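Surkia Poetry Archive — support log
Ticket: line breaks missing in imported poems
Reported by: Ingvar Kvaran
Status: resolved, one item open

Problem
After the November import, poems from the Grímsdóttir collection display as solid paragraphs. Stanza breaks are kept but the line breaks inside each stanza are gone. Indented lines have moved flush left. The prose reviews look normal.

Affected
All 2,496 poems in the import. Poems typed straight into the editor are fine.

Tried first
Cleared the page cache, no change. Re-saved one poem by hand, no change. Switched the theme back to Hastgate. The colour of the headings changed and the poem was still one paragraph.

Cause
The import filter treats a single return as a space. It was written for the reviews, where that is the right behaviour. Leading spaces are trimmed in the same step. The source files from Narport are intact — I opened 11 of them in a text editor and every line was where the poet put it.

Fix
1. Turned off "join short lines" in the import profile.
2. Set leading spaces to "preserve".
3. Deleted the imported poems and ran them again in batches of 200. A batch of 100 had gone through cleanly as a test.
4. Rebuilt the index of first lines, which had been picking up whole stanzas.

Checked the long sequence in the second book against the printed copy. Breaks and indents match. The catalogue entries kept their old addresses, so links from the reviews still work.

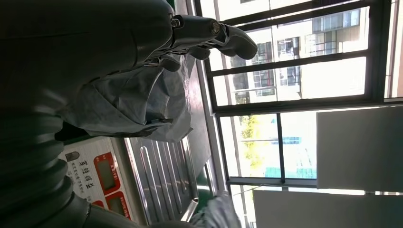 Gripper fingers by the window, one fingertip at the glass.

Still open
Lines over the column width wrap without a hanging indent, so on a phone they look like two lines of verse. Needs a stylesheet change. I'll look at it Saturday and note the result on this ticket.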